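Tultness Hospitality Training Center
Thread: Table service for the May breakfast course

1/ The Center is pleased to share its place-setting guidance for the coming term. The breakfast course is led by Halina Michalski and is open to all enrolled students.

2/ Each setting begins with the placemat, laid square to the table. The plate goes in the center. The knife is placed to the left or right according to the house plan, and the fork takes the opposite side.

3/ Pastries are offered from a separate tray. Students serve one item at a time and return the tray to its place before the next guest is served.

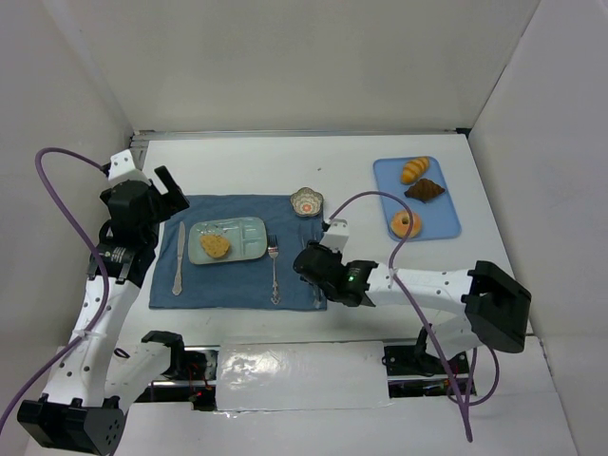 Divided plate with a cookie on a dark blue placemat; croissant, chocolate croissant and donut on the tray.

4/ Small dishes belong at an upper corner of the placemat, clear of the flatware. Patterned pieces are welcome and need not match the plate.

5/ Practice sessions begin at 10 a.m. and are limited to seven students. Placemats should be smoothed by hand before the plate is set down.

6/ Questions about the pastry portion of the course may be sent to Jad Sabbagh at the Dabbas Street office. Printed copies of the guidance are available at the front desk.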